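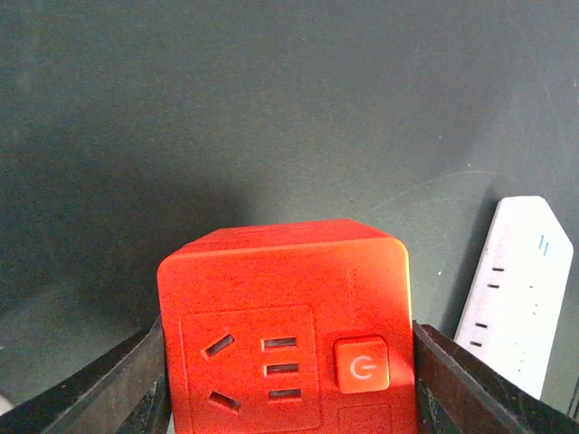

Reading Ruth slowly in June

This month I am reading the book of Ruth with my neighbor Hülya Yaman. We are only two people and a pot of tea, and we take one chapter each week. English is the third language for me and the second for her, so we go slowly, and I think the slowness is good for us.

We are now in chapter 2. I knew the story since I was a child, but I had always remembered it as a story about Ruth and Naomi on the road. I had forgotten how much of it happens in a field. Ruth goes out to pick up the grain that the workers leave behind. The law in Leviticus told the owners not to harvest to the edge of their land, and to leave what fell for the poor and for the stranger. Ruth is both of them.

What stopped me was verse 10. She bows down and asks Boaz why she has found favor in his eyes, when she is a foreigner. I read this verse three times. When I came to Kurnthorpe I asked the same question in my head to many people, for example to Ailsa Lamont, who drove me to church the whole first winter and never mentioned the gas. I did not have the words to ask her aloud.

Hülya noticed another thing. Boaz tells his young men to pull out some stalks from the bundles on purpose and leave them for her (verse 16). He does not tell Ruth about it. She goes home in the evening with a full load, and she can believe it was her own work, and it was also her own work. Hülya thinks he wanted to protect her from shame. I am less sure. Maybe he was only a shy man, he was older and he did not know how to speak with her.

We did not agree, and the tea was finished, so we prayed for Hülya's sister and for the exam of Ruba Dabbas, and I walked home.

Next week is chapter 3, with the threshing floor at night. I find this chapter difficult and I have already borrowed a commentary from the church library. If you have read a good one, please write it to me in the comments.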